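## 4. The open-day demonstration

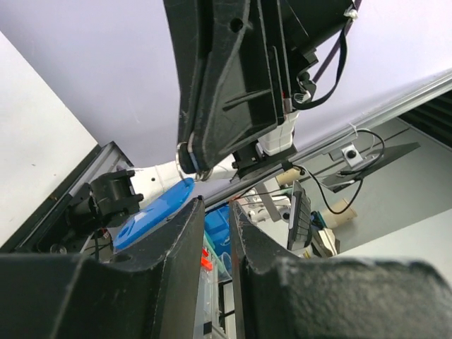 **Figure 3.** Two-arm station during the demonstration, from the wrist camera of one arm. The second arm, with a bright blue plastic part at its gripper, comes down from the top.

The laboratory study described in Section 3 was made with trained operators only. We wanted also to know how the station behaves when the people near it have never seen it before, and when the person who controls it must talk at the same time. For this purpose we used the open day which the Fimbridge site holds every June. Visitors came in groups through the workshop, and each group stayed at our station for one demonstration before it continued to the next room.

### 4.1 Procedure

The station was the same as in the earlier study, with two arms mounted to work over one shared table. We did not change the control software, named Fidlow in this paper, except that the highest speed of both arms was lowered for the day. The task was a simple handover. One arm picked up a plastic part and brought it to the middle of the working area, the other arm took it and put it down in a container. The parts differed in shape and colour, and the visitors could choose which part should be moved next.

In total 463 visitors passed through the station, and 226 of them agreed to fill in a short paper form afterwards. Two operators shared the day. Lakshmi Mudaliar led the demonstrations in the morning and Elsa Honkanen those in the afternoon, and both used the same written introduction, which took less than two minutes to read aloud. After the introduction the operator was free to answer questions while the arms were moving. We considered this freedom important, as a fully scripted visit would tell us little about normal work with guests in the room.

The views of the wrist cameras were shown on a large screen next to the table. Figure 3 gives such a view. The two dark fingers in the lower part belong to the arm which carries the camera, and between them one sees a narrow part of the table below. Visitors standing behind the barrier saw the station from the side only, so the screen was for many of them the better place to look.

### 4.2 Observations

The first observation concerns the screen. We had expected that visitors would look mostly at the arms and use the screen only for details. The notes of both operators say the opposite. Many visitors looked first at the screen and then had difficulty to find the same part on the real table. The reason is probably that the wrist view turns when the wrist turns, and a person who is not used to it loses the direction quickly. In Figure 3, for example, the other arm reaches in from above and a good part of the background is the pale ceiling. An experienced operator reads this without effort, but a guest needs some time.

The second observation concerns talking. When the operator answered a question during a handover, she often paused the arms, even though the software did not ask for it. Honkanen wrote in her notes that she did this "to be polite, and also to be sure". Mudaliar paused less often but moved the arms further apart before she turned to the visitors. Neither habit had been seen in the laboratory study, where the operators worked in silence.

The third observation is about the questions themselves. The most common one was whether the arms can hit each other. The next was who is responsible if they do. Questions about speed or price were fewer than we had thought. On the forms, several visitors wrote that they would have liked to stop the arms by themselves one time, to feel that it is possible.

### 4.3 Limits of the visit

The visit was not an experiment in the strict sense. The groups were of different size, the noise from the corridor was sometimes high, and visitors who filled in the form were perhaps those who liked the demonstration more. We have therefore used the forms only to support the notes of the operators, and we give no statistical test for them. For the next visit, planned at the Drerlow site, we will place a fixed overview picture beside the wrist view on the screen, and a stop button will be within reach of the visitors. The changes made to the introduction text are listed in the appendix.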